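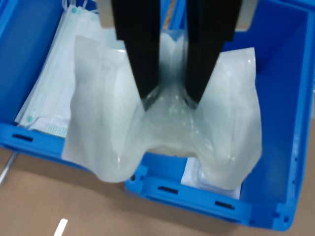 Killian Jacquet put the objection to us before lunch on the open day: a visitor who watches one good pick learns almost nothing about a picking cell, and we should be showing people the whole run or nothing at all. We took the remark seriously, and it shaped the rest of the afternoon as well as the way we report it in this section.

**Figure 3.** Packing task at the Rakside open day. The two-finger gripper holds a translucent plastic pouch above the blue bins; pleated disposable masks are stacked in the left bin.

### 4.2 The open day at Rakside

The demonstration took place on November 16, 2024, in the Fehr hall, with the same cell and the same control software (Fudach) used for the laboratory trials in Section 3. We changed only the pace. Arm speed was lowered so that people standing at the rail could follow each approach and each closing of the fingers, and the pause before lifting was set to 2 seconds.

Soft packaging was a wonderful choice for a public audience! Everybody has fought with a slippery plastic pouch, and visitors saw right away why it is hard: the film folds where the fingers meet, the sides spread out, and the shape the planner saw a moment earlier is gone. Children in particular began to call out where the next grasp should go, and their guesses (near the middle, mostly, and away from the sealed edge) were close to the ones our grasp scorer prefers.

After Jacquet's comment we dropped the short scripted show and ran the cell in open blocks of 20 picks, with no restarts inside a block. Failed picks stayed in full view. The mood at the rail got better, not worse - people stayed longer, and they asked much sharper questions about what the robot does after a miss. Several wanted to know whether it could feel the film slipping. It can't yet, and we said so.

Nearly 900 people came through the hall during the day. We logged all 2,956 gripper closings, including those made during setup and while visitors chose the next item. Because the lighting changed with the hall doors open, we keep this log apart from the laboratory data and don't pool the two in any table.

The log has already been useful to us. Picks made while the doors stood open show more glare on the film, and the segmentation step handled this less well than we had hoped. The Tandadia group has asked to repeat the open-block format at its own site, using the recovery routine described in Section 4.3.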